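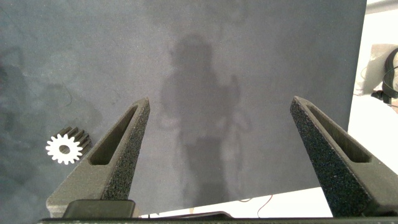 Sep 30, 2018

I have finally finished the Skerkeo path! All of it, from the ferry steps at Vedell to the old lighthouse at Skerkeo, and I've been grinning since I got my boots off.

If you've read this blog for a while you'll know I first had a go at it last November, which was daft. It was dark by the time I'd had lunch, the wind came straight off the water and I turned back at the second stile with a wet sandwich in my pocket. This time I gave it three days, slept in a proper bed both nights, and had the kind of early autumn weather where you keep taking your jumper off and putting it back on again.

Day one is the easy bit, Vedell to Lundgren, mostly along the shore. I'd been told it was dull and I completely disagree. There are oystercatchers all the way, and a long stretch of flat rock you can walk on when the tide's out (check the times, it comes in quicker than you'd think). I stopped so often that I got to Lundgren after the bakery had shut, a real blow. I'd been thinking about their cardamom buns since breakfast.

So I went back in the morning before setting off and bought 5. Two were for the walk. The others didn't get past the harbour wall.

Day two goes inland and up through the birches, and this was my favourite by miles. The leaves were just turning, the ground was springy with moss, and for a good 2 hours I didn't meet anyone except a man called Folke Fjeld and his very old spaniel, who were out after mushrooms. He showed me a patch of chanterelles and made me promise not to say where it was, so I won't. He also told me to ignore the signpost at the top and keep left by the stone wall, which saves you a boggy half mile. My socks were grateful.

The last day is the big one, over the shoulder of Vetis and down to the lighthouse. The marker at the top says 1,886 feet and I felt most of them in my knees. But the view! Islands in every direction, and the ferry going across like a toy. I ate my cheese up there and stayed until my hands got cold.

A few things if you're planning it: fill your bottle in Lundgren, take cash for the hostel, and bring a spare pair of laces (mine snapped on the way down and I finished with string). The bus back from Skerkeo leaves from behind the chapel, and the driver will stop if you wave hard enough.

Next I want to do the north side of Vetis, maybe in spring when the lambs are out. If you've walked it, do leave me a comment, especially if you know where to stay!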